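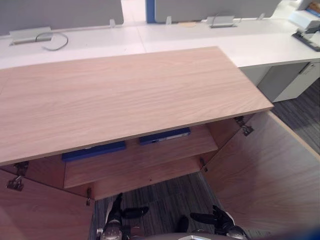 Slide 1. Both doors open, two blue items on the shelf, hands on their way in.

Speaker notes - student robotics club evening, 8 Aug 2026

Leave the slide up while people sit down. Don't start until the door at the back is shut, the corridor is noisy.

Hello everyone, thanks for coming out in the holidays! I help run the robotics club, and tonight I'm going to talk about a cupboard. I had a grander title but the students crossed it out. So, a cupboard, and what a group of teenagers learned by trying to get a robot to use one.

What you've got on the screen is the robot's own view, looking down over its hands. Please keep that in your heads, it matters later. When you or I open a cupboard we bend, we peer, we shift our weight a bit, and we don't notice any of it. The team had to notice all of it and write it down.

(Ask: who has opened a cupboard today? Hands up. Move on quickly, it's only a warm-up.)

The project is called Bandemance. I've asked several times where the name comes from and had a different answer each time. The task sounds tiny. Go to the cabinet, open both doors, take something flat off the shelf, put it on the desk, close the doors again. We wrote that on the whiteboard at the first meeting and somebody said "is that it?" That was in the spring. We're still on it, and having a lovely time.

Bit about the team. There are 5 of them who come every week and a few more who drift in when there's cake. They split the work themselves: one pair on arms and hands, one pair on what the camera sees, and one person who keeps the logbook and is quite strict about it. I'll come back to the logbook because I think it's the best thing we did.

Doors first.

Cabinet doors swing on an arc, you all know that. But if your hand is going in a straight line and the door is going in a curve, one of you has to give. In our first tries it was the door, and I spent an evening with a screwdriver putting a hinge straight. You can see the hinges on the slide, the silvery ones just under the front edge of the top. I know those hinges very well now.

The fix came from one of the younger ones, who tied a bit of string to a door, walked it open and drew where the end went. Then they did the same with the arm. It took a whole session with paper all over the carpet and it did more good than three weeks of typing numbers in. (Slow down here, parents like this part.)

There's the other problem too, which is where to put the doors once they're open. Look at the right-hand one, it fills up a big chunk of the view. The arms have to come up between the two doors, and if an elbow wanders out sideways you get a bang. We've had the bang. We now have a rule that both doors get opened as wide as they'll go before anything reaches in, and whoever is on the stop button says "clear" out loud.

Shelf next.

Dark flat things under a wooden top are a pain to see. The left one here is tucked partly under the front edge, so from the robot's head a good part of it is simply hidden. The right one sits further back. The camera pair wanted to cheat and pull everything to the front, and we had a proper argument about whether that counted as cheating! In the end we agreed to do it both ways and log them separately.

Logbook, as promised. Every attempt gets a line: what was on the shelf, where it was, what happened, who had the stop button. We're on around 700 lines now. Don't read them out. Do read the one that says "dropped it, picked it up, dropped it, tea".

The best run we've had, start to finish, took 43 seconds. That was in July, and the shouting was such that someone came down from upstairs to check on us. Before you get too impressed, the next run the hand closed neatly on nothing at all and carried the nothing over to the desk with great care.

Hands, if there's time. People always ask why we don't use a plain pinching gripper. We started with one, on the old Flavum arm, and for blocks and tins it's great. For something thin lying on a shelf we struggled, and the students wanted fingers. Fingers mean more joints, and more joints mean more things to set up on a club night, so it's a trade. I've changed my mind about it twice. Ask them afterwards, they have stronger views than I do.

What's next: closing the doors gently, which is harder than opening them. After that a different cabinet. The Bramex one in the store room has a stiff left door and I want to see what falls apart.

Things to say before questions:

- We meet all year, and you don't need to know any coding to start.
- There are 4 places free from the autumn. Form's on the table by the entrance.
- The Seppälä room is ours for the rest of the evening, so stay and chat.
- Please don't lean on the desk screens, the brackets have had enough.

If someone asks about cost, say I'll talk to them after. If someone asks for a live go, yes, but stand behind the tape, and let the students run it.

Next slide is the string drawing.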